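Ticket 1540
Unit: hand-held gripper, Kettle cell
Site: Arnton
Opened by: Zachary Carrier
Status: Monitoring

Problem
Fingers stop short of closed. The width reading sits at 196 when it should reach 200 at full travel. Small items slip out at the tips. Started after the pads were changed in January.

9:10
Power cycled the tool and ran the homing routine twice. Same reading both times. No error in the log.

9:35
Checked the encoder cable at the tool end and at the box. Both plugs seated. Swapped in the spare cable from the Donen drawer, no change. Put the original back.

10:20
Took both fingers off. The left pad had been seated one notch too far in, so the tips met early and the linkage never finished its stroke. Reseated it and tightened the screws by hand, then a quarter turn with the driver. Cleaned the pivot pins with a dry cloth. No oil on these, it picks up lint.

10:50
Homed again. Reading is now 200 open to closed. Saved the new zero in Skodimis under the cell profile. The old profile is still there with "pre" in front of the name, please don't delete it yet.

11:15
Back on the mixed-item job, small things spread over the flowered cloth.

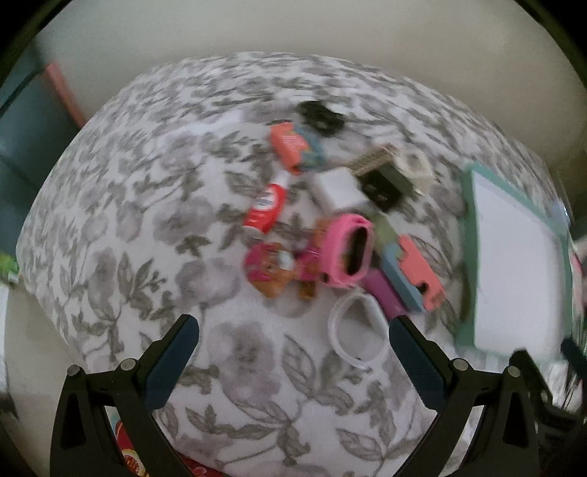

The right finger has a faint click near the end of its travel. I can feel it in the handle but it doesn't show in the width trace. Could be the outer pin on that side. I have not opened it up.

To do
Run 500 cycles and check the zero again.
If the reading has moved, replace the right outer pin.
Order pads, the drawer is down to the last pair.
Add the notch position to the pad change sheet.

Leaving this open until the cycle run is finished. Z. Carrier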